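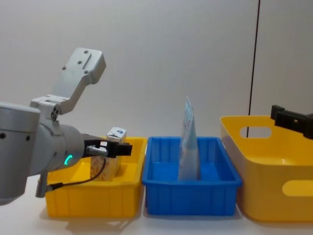
Sorting the odds and ends

Home > Tips > Storage
Filed under: Tidy Home

I used to keep one giant box for everything — batteries, string, picture hooks, the lot — and I could never find a thing! Now I sort by how often I use it. Daily bits live at waist height, and anything I touch once a year goes up top.

Wash plastic tubs in warm soapy water and leave them 20 minutes upside down on a tea towel before you fill them. Masking tape makes a lovely cheap label (and it peels off clean).

74 shares | 3 comments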